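Ffion Lougher

Ffion Lougher is a Welsh painter and printmaker known for her large, close-up studies of moths, and above all for the long sequence of panels called the Plerngate Nights. She works mainly in egg tempera and gouache, and has exhibited regularly since her first solo show at the Miton gallery. Her pictures are admired for their astonishing control of dull colours: the greys, fawns and soft browns that most painters pass over, and which in her hands can look as rich as any peacock.

Early life and training

Lougher grew up in a farmhouse with an outside lamp that drew insects all summer, and she was drawing them before she could write. Her grandmother kept a sheet pinned to the barn door so that the visitors could be looked at properly in the morning and then let go. Several of those childhood drawings survive in a school exercise book, and they are wonderfully fierce little things, with the feelers drawn twice as long as they should be.

She trained first as a sign painter, which gave her a steady hand and a lasting love of flat, even backgrounds. Evening classes with the printmaker Isauro Figueroa followed. Figueroa taught her to build a tone from many thin layers, and it was he who suggested egg tempera, a medium she disliked for a whole winter before it suddenly began to go right.

The Plerngate Nights

The work that made her name began in November, during a stay at Plerngate, a former boathouse let to artists by the season. Lougher set up a lamp behind a cotton screen and painted whatever settled on it. She had planned to stay for a month and finished with 20 panels, all square and all showing a single moth many times its natural size.

The series grew over the following years, and visitors are often surprised by how much is going on in the backgrounds. What looks like plain dusk from across the room breaks up, close to, into thousands of tiny strokes of blue, green and a warm dirty pink. The critic Tegan Merrick called them "night skies with the stars rubbed out", a phrase that has followed the pictures ever since. Cameron Forsyth, reviewing the same show, preferred the small studies and thought the largest panels a little cold.

The best loved of them is probably Old Lady on Linen, in which a dark, broad-winged moth rests on a fold of cloth. The wings are painted in 2 browns only, laid over each other until they seem to shift as the viewer walks past. It is a marvellous thing to stand in front of.

Technique

Lougher paints on limewood panels covered with a chalk ground, sanded until it feels like eggshell. She mixes her own tempera each morning and throws away whatever is left at night. Wing scales are put in last, with a worn sable brush, in rows that follow the real growth of the wing. A large panel may take her most of a year.

She does not work from pinned specimens. Living moths are drawn quickly in pencil and the colour is added from notes, written in a private shorthand of initials and numbers. Her notebooks hold 562 of these colour notes, many with a dab of paint beside them, and they have been shown alongside the finished panels to great effect.

Cloth and matting

Woven and folded surfaces run all through the later pictures - blankets, sacking, coats thrown over chairs - and Lougher has spoken of her delight in the way a grid or a weave bends the eye towards whatever is lying on it. The Cisneros prints, made with the printer Natalia Bañuelos, take this furthest. In several of them the moth has gone altogether and only the cloth is left.

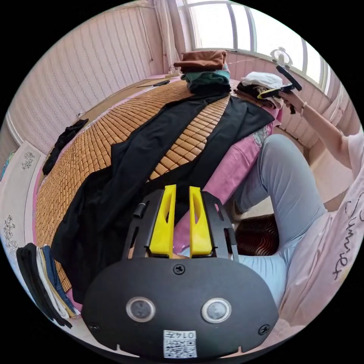 Black garment on a bamboo mat edged with pink.

Prints and books

Bañuelos and Lougher have made four sets of prints together, using soft-ground etching with colour added by hand. The first was issued in a small edition and sold out quickly. A book of the drawings, Lamp and Sheet, was published by Puvar in a single printing of 2699 copies, with notes by the artist that are funny, exact and very good on the subject of mixing grey.

Later work

More recent panels have turned to caterpillars and their food plants, with brighter greens than she had ever used before. The first group was shown at Miton, in an exhibition that opened on December 26, 2024 and also included the childhood exercise book.

See also
Egg tempera
Insects in art
Soft-ground etching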